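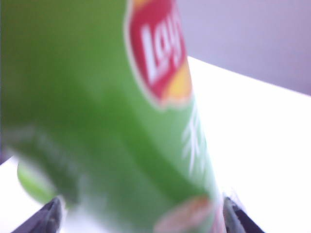
Merja Pelkonen
Snack shelf reorganization, posting as I go. I have the afternoon and one cabinet.

1/ The rule for today is that everything comes out, gets its date checked, and goes back in by type. Crackers left, chips right, sweets on top where I have to reach for them.

2/ Bags are the problem. They slide, they take up the whole front row, and a half-full one is as big as a full one. I clip them and stand them in a bin now.

3/ Canisters are easy. They stand up by themselves and they go in the back corner, tallest first. The green Lay's one goes there.

4/ Aarne Suominen asked what bins I use. They are Volleo, the narrow ones. I paid 198 for the set, which was too much, but they fit the shelf depth.

5/ My shelf is 96 cm wide. Measure yours before ordering anything. I sent the first set back.

6/ Label direction. I turn every canister so the logo is toward the door. The side with all the small print goes to the wall. If I need to read the ingredients I can pick it up. 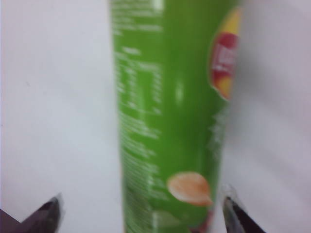 7/ Empty canisters: I keep two, no more. One holds dry spaghetti if you break it a little, the other has wooden skewers. Wipe out the salt and crumbs with a damp cloth and leave the lid off overnight.

8/ Someone asked about paper liners for the shelf. I tried them last November. They wrinkled and I took them out.

9/ Opened things get a piece of masking tape with the date on it. I used to write on the lid but the marker never came off.

10/ Crackers are done. Three packs of the same rye kind, so I'm not buying those for a while.

11/ Sweets are back up top. The cabinet door closes without pushing now. Next is the spice drawer, probably tomorrow.

We use cookies to remember your settings. Accept | Manage

© Justbridge | Contact | Back to top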